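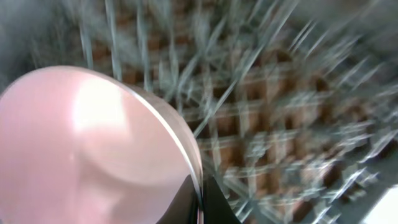
Wrist view, rim of the pink dish between the two fingers, wire rack behind.

July, Prultedgate. Open morning at the Skeltine workshop, doors at ten. I took the early bus from Stisham and was there in time for the first run.

The task was dish handling with a two-finger gripper. The approach is from the rim, one finger inside the wall and one outside, so the arm needs a clear gap on both sides. The engineer at the desk said a glossy surface is the main difficulty, as a highlight moves whenever the wrist moves and the software can take it for an edge. The rack adds a second problem: thin wires, many of them crossing, at several depths.

The log on the wall gave 2,038 attempts since spring, 742 of them with the present fingers. I asked for the failure rate and was told it is still being worked out by dish type. Fair enough. The Muñoz controller had its cover off, and I noted two spare connectors and a tidy earth strap.

Grip force is limited in software. They would not give me the figure. Finger pads are replaced every 400 cycles, which seems early to me.

Tea was poor. Left at half past twelve. Must look up how they calibrate the wrist camera after a pad change, and write to ask if the leaflet does not cover it.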